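# About Wetosgate

Hi, and thanks for stopping by! I started Wetosgate as a Thursday night sewing class in Gulmont, mostly so I'd have company while I fixed my own jeans. Two students came the first week, and both of them brought coats with broken zippers (I was terrible at zippers back then).

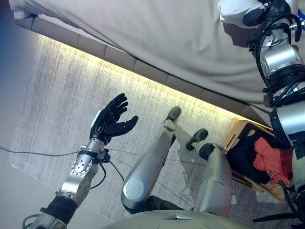 These days we're a proper little school, with 40 students a term and a waiting list for the beginner class. We teach hemming, patching, darning and simple alterations – no fashion sketches, no runway stuff. If you can thread a needle you're ready, and if you can't, come anyway!
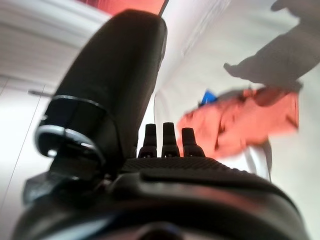

Most of our fabric comes from Bodnár, the remnant shop over on the hill. They save us the ends of the bolts, and I've got a soft spot for their corduroy. A six-week course costs $65, or $50 if you bring your own machine.
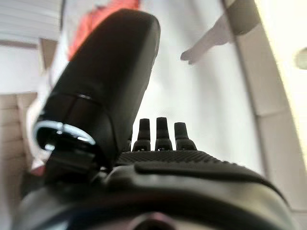 In May we run Plaltutent, our big mending weekend. Anybody can drop in with a ripped something and sit down next to a student who'll show them how to fix it. I bake too many lemon bars and we go until 9 p.m. Bring the coat that's been in your closet since last winter, and bring the button if you still have it.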